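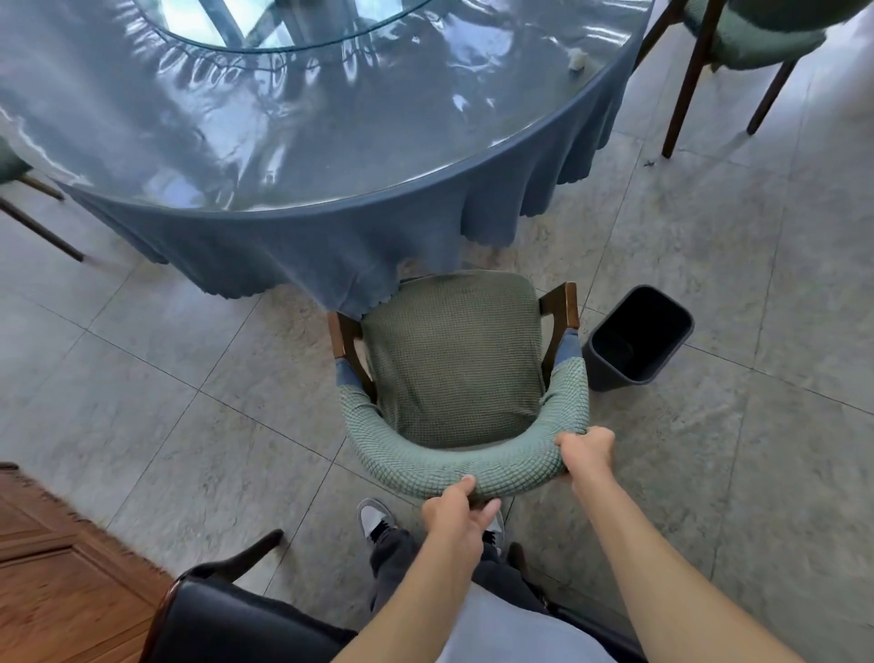 *2 min read*

So I've been trying to learn my grandmother's rice. Again. This is the seventh go since December and I'm writing it down fast before I forget what I did, because last time I was sure I'd remember and I did not.

Short version – soak longer, less water, leave the lid alone.

Long version. She never measured. A "glass" of rice was whichever glass was nearest the sink. Salt until the water tasted like the sea, and she'd grown up nowhere near the sea. When I was a kid in Stekow I thought everybody's rice came with a crust on the bottom and everybody fought over it. Then I ate dinner at a friend's place and it came out of a bag in the microwave. Big shock.

She was 84 when she finally let me write anything down. What I got was one index card:

- rice, wash untill clear
- boil, not too long
- butter, more
- potato on bottom if company

That's it. That's the inheritance.

Washing I've got now. Five or six changes of water, swish, don't scrub. Boiling is where I keep blowing it. The grain should be soft outside with a bit of a bite in the middle, and there's a window of maybe a minute. I was answering a text. Missed it. Mush, twice in a row.

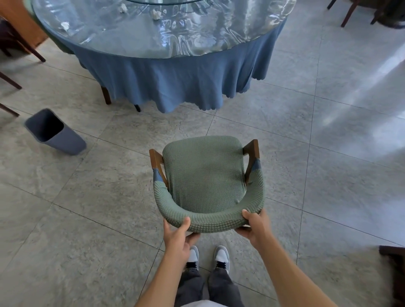
By Gholamreza Amini

My aunt says the trouble is my pot. Too thin, too wide. She has the heavy Zemholm one with the dented lid and won't lend it, fair enough. I wrap my lid in a dish towel like she does and tie the corners up on top so they don't catch. Low flame, 21 minutes once you hear it steaming, then off and leave it sit.

Potatoes on the bottom this time, sliced thin. Oil AND butter. A spoon of yogurt mixed with some of the rice and saffron, pressed down first around the edges. I'd bought the saffron at Tabrizi, the little grocery by the Lonmont bus stop, and the man there told me to grind it with a pinch of sugar. Good tip. Much stronger color.

Flipped it onto the big plate and held my breath. Three quarters of the crust came out in one peice, the rest I scraped off with a spoon and ate standing at the stove. Cook's share.

My aunt had seconds and said "closer." From her that's a parade.

Next time – more salt in the boiling water, and the phone goes in the other room. Might try it with dill and fava beans if I can find the frozen ones already peeled. If anyone has a trick for getting the last bit of crust off a thin pot, leave me a comment. I've tried the cold wet towel under the pot, works sometimes.

Ok, dishes.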